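Teleoperation notes: passing a small part between two arms

Friday, August 30, 2019

The handover task is the one I have spent the most hours on this summer, so these notes are mostly about that.
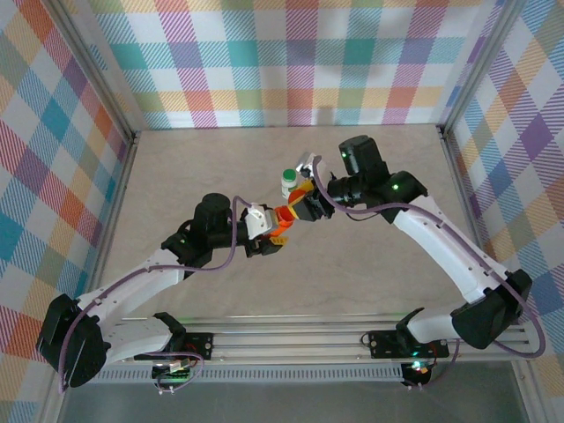
Both arms are driven from a pair of leader arms on the next bench. The leaders have the same joint layout as the followers, so there is no inverse kinematics anywhere in the loop. Joint angles are read from the leaders, offset by a calibration value, clamped and sent across. The operator's hands supply everything else.

The task definition is short. The right arm picks up a small part, the left arm takes it in the air near the midline, the right arm lets go, and the left arm puts the part down on its own side. An episode is capped at 43 seconds. Anything longer is discarded at recording time, which saves an argument later about whether a slow demonstration is still a good one.

Most of what goes wrong goes wrong in the overlap, the interval when both grippers are closed on the same object. Position control on both sides means that any disagreement between the arms turns into load on the fingers. An operator feels none of this, as the leaders are not force-reflecting. My first batch had long overlaps with a visible creep in the wrist joints, and the motor currents showed the two arms pulling against each other the whole time.

Three changes helped.

First, I lowered the current limit on the gripper motors only. The fingers now give before the wrist does. The part can slip if it is held by a corner, but a slipped part is easy to spot in review and a slightly twisted wrist is not.

Second, I stopped moving both leaders during the overlap. The giving arm goes to the meeting point and stays there. The taking arm does all of the approach. This sounds obvious written down. In practice both hands want to drift toward each other, and it took me a full afternoon to stop doing it.

Third, I open the giving gripper all the way before backing off. A half-open release looks fine to the operator and leaves almost no clearance at the fingertips. On the retreat it drags the part.

Ya-wen Lui recorded a set in the same week with the same rules and her episodes were consistently shorter than mine. Comparing joint traces, the difference was nearly all in the approach. I slow down early and creep. She moves at constant speed to a point a little short of contact, pauses, then closes the gap in one motion. The pause turns out to be useful in training as well, as it gives the policy a clear state to reach before the fine part begins. I have switched to her method and re-recorded my set.

Totals so far: 58 episodes kept from me, a similar set from her, and a pile of discards that I have not deleted. I keep failed handovers in a separate directory with a one-word label (slip, miss, drag, timeout). They are not used for training at present.

Calibration notes, mainly for my own reference:

Power up with both arms in the rest pose, or the encoder offset on joint 4 comes back wrong. The symptom is a gripper that tracks properly but sits rotated by a constant amount.

Re-check the leader offsets after anyone has moved the bench. I lost a morning to this.

Route the cable with enough slack to reach full wrist rotation in both directions. Test it by hand with the torque off. Too little slack shows up as a small position error near the limit, and it is easy to blame the motor.

The logging side is Plillum, the recorder that I-hsuan Leung wrote for the Prullville bench and that I have been patching ever since. It writes joint positions, commanded positions and camera frames against one clock. The commanded values matter more than I expected. Training on the measured follower positions gives a policy that never squeezes, because the measured gripper position stops at the surface of the part while the command carries on past it. Using the leader command as the action fixed the grip in one training run.

Chunked actions are still giving me trouble at the release. If a chunk boundary lands inside the overlap, the policy sometimes starts a second grasp on an object it already has. Averaging overlapping predictions smooths this out and also blurs the moment of release, so the giving gripper opens too slowly. I am trying a shorter chunk next.

The plan is to reach over 1,000 episodes by December, with start positions varied more widely than they are now. At the moment I place the part by eye, and I suspect I place it in the same few spots every time. Hsieh has a printed placement grid that I intend to copy. The calibration scripts are in the Sudlow repository under tools, and the joint 4 check now runs at startup.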